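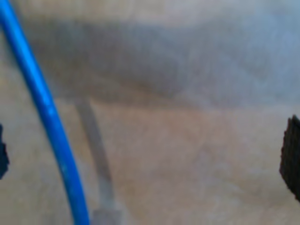 Can I cut the broken end off a blue patch cable and crimp a new plug on it, or should I just buy another one?

You can, if you own a crimper already. Patch cable is usually stranded wire though, so get plugs made for stranded, and look at the printing on the jacket before you order anything. If you'd have to buy the tool just for one end, buy a new cable.

Amber Verbruggen wrote:
Thanks! I don't own a crimper, but my brother-in-law has one in a drawer somewhere (he says). The cable runs 27 feet from the router in the hall closet, behind the bookcase, to my desk, and it took me most of an evening in April to get it tucked along the baseboard, so I'd really love not to pull it all out again. The clip snapped off when I moved the desk and now the thing slides out of the laptop dock every time I bump it with my knee.

Declan Ó Néill wrote:
OK so that changes my answer a little. If it's already routed, re-end it. It's ten minutes of swearing and you're done. Just leave yourself enough slack to mess up the first try. I messed up my first four.

Aidan Flanagan wrote:
Gonna disagree. A factory end is molded and tested, and the one you do at the kitchen table at 11 pm isn't. I did a whole house of my own crimps once and spent the next year chasing a drop in the back bedroom. One wire hadn't gone all the way up to the front of the plug. Looked fine from the outside!

Get a coupler and a short new cable and plug that into... no wait, you'd still need a good end for the coupler. Forget that part. Tie a string to the old cable and pull the new one through behind it.

Declan Ó Néill wrote:
Behind a bookcase and around a door frame, with clips? Good luck with your string.

Amber Verbruggen wrote:
It's clipped the whole way, yeah. No string for me.

What I'm after is the same look as the good end, the see-through blue plug where the gold contacts show through. Everything I find in small bags is plain clear. The Fimard ones come in blue but I can't tell from the listing if they're for stranded or solid wire.
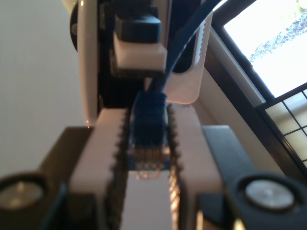 Shoaib Bangash wrote:
Color doesn't matter one bit, but I get it, I match mine too. Fimard does both kinds and the listing never says, so email them and ask. Whatever you buy, hold the plug up to a lamp before you squeeze the tool. With a see-through body you can check the color order and see whether every wire made it to the end. If one is short, pull them all out and trim again.

Oh, and slide the boot on first. I forget this constantly.

Aidan Flanagan wrote:
And get a cheap tester at least. Please. Holding it up to a lamp won't show you a bad contact.

Shoaib Bangash wrote:
Fair, I've got a Lurum tester that lights up the pairs in order and it was worth the money. You want both ends wired the same way, so copy the order from the end that still works.

Amber Verbruggen wrote:
Found the crimper!! It was in the garage, under the Christmas lights. Emailed Fimard too. Is there any trick to getting the jacket off without nicking the wires inside?

Declan Ó Néill wrote:
Score it lightly all the way around, then bend it back and forth till it splits. If you can see copper on any of the little wires, cut it off and start over.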